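The Great Plastic Bag Situation

Posted Nov 21, 2024

So I've been meaning to write this one up for weeks. Regular readers will know I had a good old moan back in October about the drawer. You know the drawer. Everybody's kitchen has one, and mine had got to the point where you couldn't shut it without pushing down with one hand and shoving with your hip at the same time.

Carrier bags, mostly. Bread bags, the filmy ones from the fruit aisle, a couple of enormous ones from when we bought the duvet. I kept every single one because throwing them away felt wicked, and then I never used them because I could never find the one I wanted. Brilliant system!

What finally tipped me over was the jam. I made damson jam (recipe still to come, sorry Auntie Jo, I know I promised) and went looking for a decent strong bag to carry five jars round to Milagros Zapata's house. I pulled at a handle and the whole lot came up in one great rustling sausage and went all over the floor. The dog was thrilled. I was not.

Milagros, bless her, is one of those people who folds. She sat me down with a cup of tea and a bag and showed me how, and I'm passing it on because it has properly changed my mornings.

First you need to get the air out and the creases roughly going the same way. Lay the bag on something flat and stroke it from the bottom up to the handles. Don't iron it. I did wonder about ironing it. Milagros gave me a look.

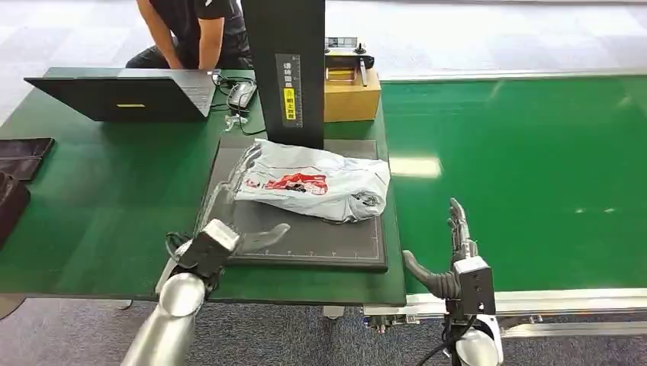 Folding it into a triangle

Once it's flat, fold it in half the long way, and then in half again, so you've got a long strip with the handles at one end. Thin bags might want a third go. You're after something as wide as your hand, and it doesn't matter if it's a bit wonky.

Then start at the bottom and fold the corner across to make a triangle, and keep flipping the triangle over and over up the strip, like a samosa. When you get to the handles there'll be a tail left over, and you tuck that into the pocket of the last fold. Give it a squeeze and it stays put.

My first one looked like something the cat had been at. My second was worse! But after that my hands got the idea and I did the rest in front of the telly, two episodes of that Danish thing with the lighthouse, and by the end I had a whole shoebox of little triangles. I can't tell you how smug I was. I made my husband come and look at them. He said "very nice" in the voice he uses for spreadsheets.

A few things I've picked up since. The crinkly see-through sort won't hold a triangle for love nor money, it just slowly opens up again on the shelf like a flower, so those get rolled and popped inside a loo roll tube. Anything that's had meat in goes straight out, no arguments. And if a bag's got a hole in it, check before you fold it, and not when you're halfway home with a bag of satsumas. Ask me how I know. 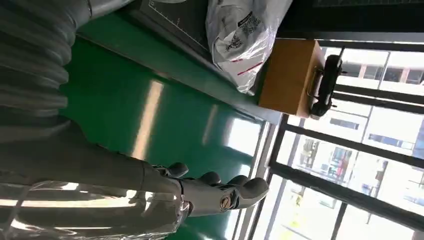
I've been thinking a lot about my mum while doing all this, because she would have had no patience with my drawer whatsoever. She kept her bags in a knitted tube on the back of the larder door, stuffed in at the top and pulled out at the bottom, and woe betide you if you put one in damp. She had another habit too, which was wrapping things in plastic to keep them nice. The remote control lived in a sandwich bag. The good suitcase had its own cover. When she painted the hall she did her own arms, elbow to wrist, and she looked just like that forearm with the clear sheet crinkled round it, rustling every time she reached up for the coving. We laughed at her for days, but there wasn't a speck of magnolia on her, and I've had gloss in my hair since Sunday so who's laughing now.

Anyway, I had a go at knitting one of her tubes. I got as far as the first ball of wool before I realised I'd cast on far too many stitches and was making something more like a sleeping bag. It's in the other drawer now (there's always another drawer). I may go back to it after Christmas if my wrists allow.

What I still haven't cracked is bubble wrap. You can't fold it, you can't roll it small, and the minute I leave it out somebody pops it. I've got a big heap in the cupboard under the stairs from when the lamp came, and every time I go in for the hoover it slides out to greet me. If you've got a good way of keeping it, do pop it in the comments. Popping jokes also welcome, I've heard them all from my son.

Oh, and several of you asked after the last post where I take the ones I can't use. Our big supermarket has a bin for soft plastics just inside the doors, next to the batteries, so I do a run every other Saturday when I'm getting the cat litter. Worth having a look at yours. I'd been walking past ours for 2 years thinking it was for umbrellas.

Right, the damson recipe is next, and I mean it this time. I need to go and find the piece of paper I wrote it on, and I've got a horrible feeling it's in one of the triangles.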